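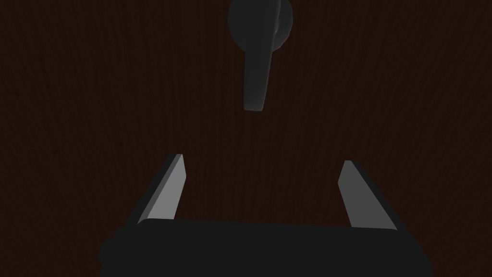 Ticket 861 – Simulation acceptance rules, door and table tasks
Status: Open, waiting on Delport
Priority: Normal
Component: Cilier task pack, handle approach

Summary
The Lernik checker passes handle approaches that our own practice rules say should fail. Reporter wants to know which one is wrong before we publish any more pass rates.

Reported behavior
Rule 5 of the Escobar practice sheet says the gripper must be open and lined up with the lever before it closes in, and that "lined up" has to be decided from joint and pose data. The checker decides it from the wrist view. If the lever is centered between the fingers in the picture, it writes ALIGNED to the log and moves on.

I don't trust that. A lever can sit nicely over the gap in a wrist view and still be well short of the fingers in depth, or well past them. On a dark door with a dark gray handle there is very little to judge distance by. One view gives you left and right. It doesn't give you reach.

Steps to reproduce
1. Load the door task with the stock handle, lever pointing down.
2. Bring the gripper up from below with both fingers open.
3. Stop with the lever between the fingers left to right but short of the tips.
4. Run the checker. It reports ALIGNED.
5. Back the gripper straight away from the door and run it again. Still ALIGNED.

Expected: step 4 fails on distance. Step 5 certainly does.

Comment, Delport support
Thanks for the report. The wrist view check is documented as a quick screen. Users who need a distance limit can set one in the task file. The default is off so that older task files keep working.

Comment, reporter
I read that page. A screen that prints ALIGNED is going to be read as a result, and I have seen it pasted into a results table as one. If the default is off, the log line should say so. As for older files, we have 16 of them and I would rather fix 16 files than keep guessing what their scores mean.

Comment, Delport support
Could you confirm this is not specific to the door? We have only had reports on handle tasks.

Comment, reporter
Not specific to the door. I ran the same check on the table task with nothing in the grip, and the rule for that one (Rule 6, clear start) has the same weakness. It asks for open fingers and a clear surface between them. The checker looks at the patch of wood in the gap and calls the whole table clear. Whatever lies outside that patch is never looked at, and other hardware beyond the table edge doesn't count either way. Maybe it shouldn't count. The rule doesn't say, and I'd like it to.
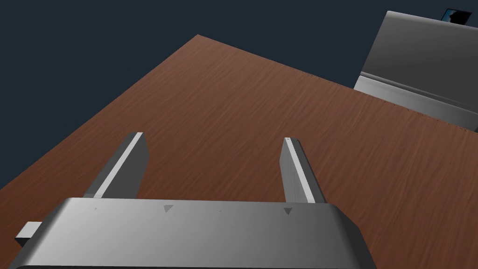
Workaround
Set the distance limit by hand in every task file, and take the clear start result from the object list in the simulator. Ignore the ALIGNED line until it is renamed. This is slower – the object list has to be exported separately for each run.

Requested changes
- Rename ALIGNED to VIEW CENTERED, or anything else that says what was measured.
- Turn the distance limit on by default, with a warning for older task files.
- Add a line to Rule 6 saying how far out "clear" reaches.
- Record open or closed from the finger joints, never from the picture.

Log
11 August 2018 – Moved from Question to Defect. Rename accepted. Distance default still under discussion. Rule 6 wording sent back to Escobar, no reply yet. Reporter asks that the ticket stay open until the new default has been tried on all of the older files.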